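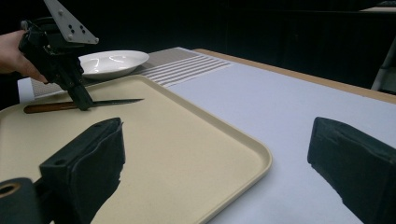
Home
Worship and Music
Interviews

How a Hymnal Gets Its Index

The Grivon Supplement went to congregations in January. Its back pages contain a metrical index, a tune index, a scripture index and an index of first lines. The editor who compiled all four spoke with us on a Saturday morning about syllable counts, line breaks and the one table in the book she would still change.

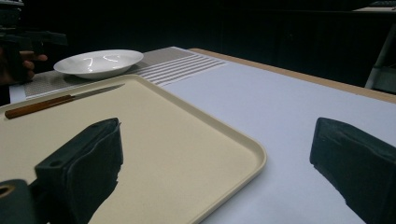
Corinne Haddow

The Grivon Supplement contains 279 hymns set to a smaller number of tunes. It was prepared over 3 years for a group of churches that already own an older hymnal and wanted a second book beside it in the pew rack. The index editor joined in the first year. She had played for services since high school and had worked for a time in a university library, cataloging printed music. She asked that her name be left out of this article, as it is left out of the book.

The metrical index takes up four pages. It groups tunes by the number of syllables in each line of the text they carry. Common meter is 8.6.8.6, long meter is 8.8.8.8, and short meter is 6.6.8.6. A musician who knows the meter of a text can look up other tunes that will carry it.

"That is the whole purpose," she said. "You have a text your people don't know, with a tune they don't know. You go to the back, find the meter, and see whether there is a tune on the list they can already sing. Then they only have one new thing to learn."

She began with the older hymnal, where she found that the meters had been copied from earlier books without being checked. Her first task was to count every line of every stanza in the new material.

"People assume you count the first stanza and stop," she said. "The first stanza is usually fine. The writer worked on it the longest. Stanza three is where you get a line with nine syllables in a place that has eight notes."

The working file for the Supplement had one row per stanza and one column per line. Each cell held a number. Where the numbers in a column did not agree from top to bottom, she marked the row and read the line aloud against the tune. Of the texts submitted, 83 had at least one stanza that did not match its stated meter on the first count.

Most of those were cases of elision. English hymn writers have long treated certain words as having one syllable or two as the line requires. "Heaven" is the common one. "Power," "spirit," "every" and "flower" behave the same way. Older books printed an apostrophe to show the short form, and some editors later took the apostrophes out because they looked dated.

"When you take the mark out, the singer has to guess," she said. "A choir will guess together because they rehearsed. A congregation will split. Half of them sing two notes and half of them sing one, and they meet up again at the end of the line."

The Supplement keeps the full spelling and adds a slur in the music when two syllables share a note. When a single syllable covers two notes, the slur is printed there as well. If the stanzas differ, the slur is dotted. She wrote a one-page rule for this, and the rule was applied in the typesetting program, Ospina, by means of a text flag on the syllable. The flag had to be entered by hand.

"It could find a mismatch between the notes and the syllables," she said of the program. "It could not tell you which one was wrong."

Stress was a harder matter than number. Two texts can have the same count and still need different tunes. A line of eight syllables that begins on a weak beat will not sit well on a tune that begins on a strong one. The usual metrical index ignores this. A meter of 8.7.8.7 may be iambic or trochaic, and the two are often printed in one list.

The Supplement separates them. Under 8.7.8.7 there are two headings, one for tunes that start with an upbeat and one for tunes that start on the downbeat. She used those plain terms in the book and left the Greek ones out.

"I had the Greek terms in the draft," she said. "I showed it to four church pianists. All of them knew what an upbeat was, and one of them knew what an iamb was. So I changed the headings. It took an afternoon."

She did not make the same division under common meter or long meter. Nearly all of the tunes in those groups begin with an upbeat or can be sung as if they do, and the exceptions are marked with a small dagger. She now thinks the dagger was a mistake.

"It's too small," she said. "On the proof it was fine. On the final paper it looks like a speck. I would have printed a separate heading even if it had one tune under it."

The book was printed by Stuller on a lighter stock than had been planned. The lighter paper brought the weight down and allowed the binding to lie flat at the piano, but fine marks lost some sharpness. Dotted slurs were affected too, and these were thickened before the second set of proofs. The dagger was missed.

A further group of tunes had no regular meter at all. The Supplement lists 19 of them as Irregular. Some are recent songs in which each verse has its own rhythm. Others are settings of prose, mostly psalms and canticles.

"Irregular is an honest label, but it doesn't help anyone," she said. "You can't swap those. If you don't like the tune for an irregular text, you choose another hymn." She considered dropping the heading and keeping the tunes only in the tune index. In the end they stayed, so that every tune in the book would appear in both places. A user who looks for a tune and fails to find it tends to conclude that the index is incomplete, she said, and after that will not trust the rest of it.

The scripture index was built by a different method. Each hymn was assigned references of two kinds. A primary reference is a passage that the text paraphrases or follows closely. A secondary reference is a passage that the text quotes or clearly alludes to in at least one line. Primary references are in bold.

She set a limit on the second kind. An allusion had to share a specific image or phrase with the passage. A hymn that speaks of God as a shepherd was indexed to Psalm 23 if it also mentioned pasture, still water, a valley, or a table. The word "shepherd" alone was not enough, as it could point equally well to John 10, Ezekiel 34 or Isaiah 40.

"If you index everything, Psalm 23 has forty hymns after it," she said. "A pastor planning a service on Thursday night doesn't want forty. He wants five that really are on the passage."

Some pastors who tested the draft disagreed. They wanted a longer list and said they were able to sort it themselves. She added secondary references for the four Gospels, where the test group had asked for them most often, and left the Old Testament entries as they were. The result is uneven. The preface to the index says so in one sentence.

The test group met at a church in Drullach over the course of one winter. Each member was given a set of lectionary readings and a draft index and was asked to pick hymns for the service. She sat at the side and wrote down which index each person opened first.

"First lines," she said. "Every time. They went to the hymn they already had in their heads, and they looked it up to see if it was there. Only after that did they open the scripture index." She moved the index of first lines to the very end of the book as a result, on the theory that the last pages are the easiest to find with one hand.

First lines brought their own filing questions. The Supplement ignores "A," "An" and "The" at the start of a line, but files "O" as a word. "O" and "Oh" are filed separately, with a cross-reference from one to the other. Common titles that differ from the first line are in italics. Where a text was altered in its opening words, both the old and the new versions are listed — a choice that added most of a page.

"People remember the words they grew up with," she said. "If the old line isn't in the index, they'll tell you the hymn isn't in the book. I've had that conversation at the church door with the book open in my hand."

Alterations were outside her job, and she had no vote on them. She did supply counts. When a proposed change added or removed a syllable, she sent it back with the line marked and the stress pattern written below it. She also flagged changes that moved an important word off the strong beat, even where the count was right. Several alterations were withdrawn for that reason. She did not keep a record of which.

Asked how a small church with no trained musician should use the metrical index, she gave a procedure. Read the meter printed at the lower right of the hymn. Turn to that meter in the back. Put a pencil mark by each tune the congregation already knows. Sing the first stanza of the new text to each marked tune, alone, at normal speed, and then sing the last stanza.

"Do the last stanza," she said. "Tunes have a mood. You can have a perfect match on the numbers and the last verse is about the grave and the tune is a dance. The index can't see that."

She also suggested checking where the sentences end. Some texts run a sentence across the line break, and a tune with a long held note at that point will cut it in two. There is no code for this in any index she knows. She has begun a list for her own use, kept in the margins of her copy.

Corrections to the Supplement are being collected for the second printing. A sheet of errata for the first is available from the church offices that distributed the book. It currently has two entries, both in the tune index, and both concern the order of tunes whose names begin with "St."

Filed under: Worship and Music, Hymns, Interviews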